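November 6, 2018

Quick one tonight, I have 30 minutes before I need to be in bed.

So the lunch thing. I said back in April I was going to stop buying lunch and I did, mostly. Two slips. Both times a sandwich from Godasa, both times not even good. 34 dollars a week I was spending. On sandwiches! And that one soup that tastes like the can.

What works for me - cook once, a big pot, eat it until I'm sick of it. Lentils, rice, whatever greens are going soft. Lemon at the end. I used to try and make five different lunches like the people with the matching containers. Lasted one week. Never again.

Lentils I get from Mikorine, the bulk bins at the back. The brown ones. The red ones go to mush and then it's soup and then I have to find a lid that really closes, and I don't own one.

Also salt. I was undersalting everything for months and blaming the recipe. Salt the water, taste, salt it agian.

Chop everything before the stove goes on. I know, everyone says it. I ignored it for years and burned a lot of garlic.
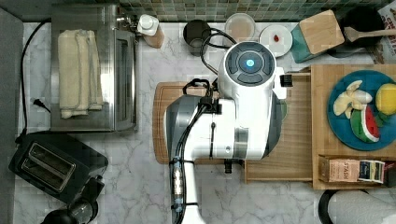
Wooden boards on the counter and a teal plate.
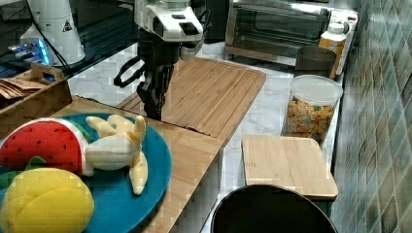

Onions are still my weak spot. I rush them. The recipe says five minutes, it is never five minutes, it's more like twenty and you have to stand there. I put the radio on now. Low heat, bit of oil, pinch of salt, leave them alone. If they stick, a splash of water.

Other thing - freeze half. By day four I can't look at it. Frozen flat in bags it thaws overnight and two weeks later I'm happy to see it again. Write the date on the bag. I have 2 bags in there right now with nothing on them and one might be applesauce.

Next on the list is bread. The bakery by the Sitine stop went up again and I've got a bag of flour sitting there from the summer. No idea if old flour is fine. Smells fine. If anyone has a recipe that doesn't need a mixer put it in the comments, I dont have a mixer and I don't have room for one.

Ok, out of time. Lentils need to go in the fridge.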